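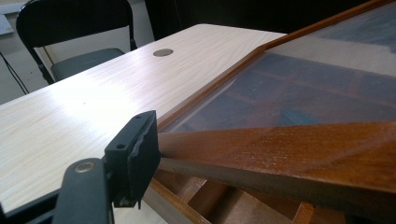 1/ Prukitz says its new cargo e-bike goes 110 miles on a charge. Every shop newsletter I get has repeated that number this week. I read the spec sheet on Thursday and I have questions.

2/ The 110 is in the headline. The test conditions are in a footnote on page four. Lowest assist setting, flat loop, no cargo, rider weight not given. It's a cargo bike. Who is buying it to ride alone with nothing on the back?

3/ There's also a second footnote saying the figure was reached with the optional second battery. The price in the ad is for the bike with one battery. So the range belongs to one bike and the price belongs to another.

4/ I asked Prukitz for the single-battery number. Got a friendly email back telling me range "depends on many factors." Sure. So did the 110, and they printed that.

5/ For comparison, I've put 3,147 miles on my Luvarberg, mostly school run and groceries, mostly on the middle setting. The box promised 75. My best ever is 48, and that was a warm day with a tailwind and no kid on the back.

6/ I like the Luvarberg, by the way. I'd buy it again. I'd just like to have known I was buying a 40-something-mile bike.

7/ Someone always says "well, car makers do it too." Car makers at least have to run a standard test. With e-bikes each company picks its own hill, or picks no hill.

8/ Murdo Gourlay, who runs the service desk where I get my brakes done, told me the most common complaint on new bikes is "battery's broken." He tests it, the battery's fine. The customer believed the sticker.

9/ He also told me to ignore miles completely and look at watt-hours. Take the battery's watt-hours, divide by 15 for a loaded bike in a town with some hills, and that's your miles. It's crude. It came within three miles of what I really get.

10/ Try that on the Prukitz with one battery and you land in the low 40s. Fine number! Perfectly good bike for most people's week. Why not print it?

11/ Now the trade group pitch. Lodhi and a couple of the smaller brands want a shared range label, and Prukitz says it "supports the conversation." I've read the draft. Brands test their own bikes and send in their own results. There's no spot check and no penalty. Color me unmoved.

12/ Rizwan Sandhu replied to my last thread that a weak label beats no label. Maybe. My worry is that a weak label gets a nice logo on it and then people trust the same old number more.

13/ What I'd want on the tag: one battery, the battery that's in the price. A fixed load, say 236 pounds of rider plus stuff. Middle assist. A route with a real climb in it, published so anybody can go ride it. The Tokthorpe loop would do.

14/ A couple of you asked if I'm going to test the Prukitz myself. I've asked for a loaner twice. The second time they offered me a ride around the parking lot.

15/ If you own one already, send me your miles, your setting and whether you've got the second battery. Bad numbers and good numbers both welcome. I'll post them all, including any that make me look wrong.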